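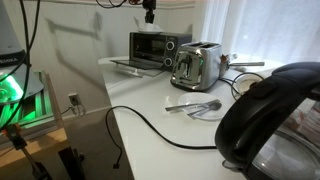 Nornonport, August

4.2 How households bring old bread back

The diaries gave us far more on this question than we had hoped for. Across 40 households and 6 weeks of entries, participants recorded 571 occasions on which bread that was no longer fresh was eaten anyway, and the range of methods is a delight to read. People steam it, fry it, run it under the tap and bake it again. One household on the Zelano side of the river kept a written schedule for a single sourdough loaf, from sandwiches on the first day to soup on the last.

We coded each entry by the form of the bread (sliced, whole or torn), by the heat source and by whether water was added. Nour Issa and Kavinda Amarasinghe coded separately and then met to settle differences, most of which concerned the word "warmed." In the Diekmann district it usually meant a short time in an oven. Elsewhere it could mean anything up to full browning, and we went back to 8 participants to ask.
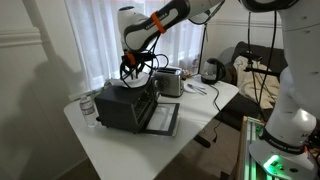
Figure 3. Two countertop appliances of the kinds named in the diaries: a toaster oven with its door folded open, and a two-slot pop-up toaster.

The strongest pattern is the tie between shape and appliance. Sliced bread went to the pop-up toaster almost without comment. Rolls, heels and half loaves drew much longer entries, and this is where the toaster oven comes into its own. Participants wrote about rack height, about foil, and about how long to wait before opening the door – details we had not asked for and were very glad to get.

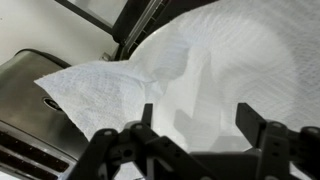 Storage matters just as much as heat. Many of the most confident revivers, as we came to call them, kept bread cut side down on a board and moved it to the freezer early. Refrigerators were rarely used by this group, which fits the long-standing finding that bread firms quickly at those temperatures. Several said they had learned this from a parent, and two named the Nikeo bakery, where staff write storage advice on the bag by hand. We return to that kind of shared knowledge in Section 5, where the entries on crumbs and croutons are treated separately.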